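Forums > Manipulation > End Effectors > Five-finger vs. two-jaw for cloth

February
Posted by dehua_long

We have a humanoid with five-finger hands from Nandside and the option to swap in Skoninano two-jaw grippers. The job is picking up clothes and putting them in a basket. The hands cost us 3000 each, the jaws 608. Has anyone run both on the same task?

irham_bench wrote:
Go with the jaws. Fewer joints, fewer things to tune. I logged 2588 picks on a table setup with two-jaw grippers and changed the pads once.

guilan.d wrote:
A table is the easy case. Try it on something soft. Two flat jaws coming down on a mattress push the cloth in ahead of them, and you close on air or on the sheet. I had that problem all winter.

irham_bench wrote:
Then your approach height is off. That is a controller problem and you would have it with fingers too.

guilan.d wrote:
Partly. Fingers give you more slack on height, in my experience. They are slower to close, I'll give you that.

zeyu_luo wrote:
What camera are you using? We had a Nyberg depth unit on the head and black fabric came back full of holes. We moved to plain color and the grasp points got better with either end effector.

dehua_long wrote:
Head camera, color only. Two views from Friday with the fingered hands:

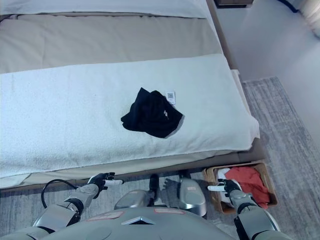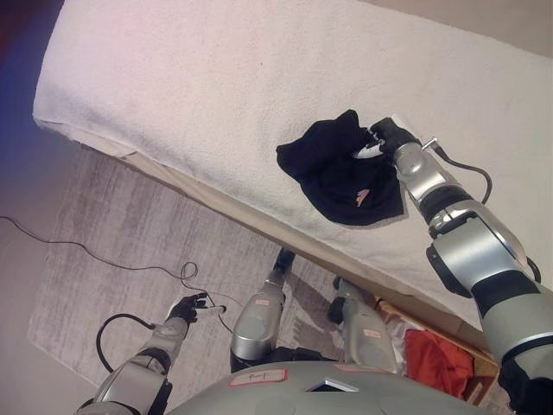 My question is mostly about what to hold constant when we swap. Guilan's point about soft surfaces is why I don't want to move to a table for the jaw runs. I would keep the white towel on the bed under the black garment, because the contrast helps the color camera and I don't want to change two things at once. The plan is 100 picks per end effector, same start pose, same speed limit.

zeyu_luo wrote:
Keep the towel but do a second set on the bare sheet. Terry loops can snag on jaw pads and you will blame the gripper.

irham_bench wrote:
Still say jaws. Count grabs that take the towel along as failures – most people don't, and it flatters the hands.

dehua_long wrote:
Fair. I will score those separately and post both sets when the jaws are mounted.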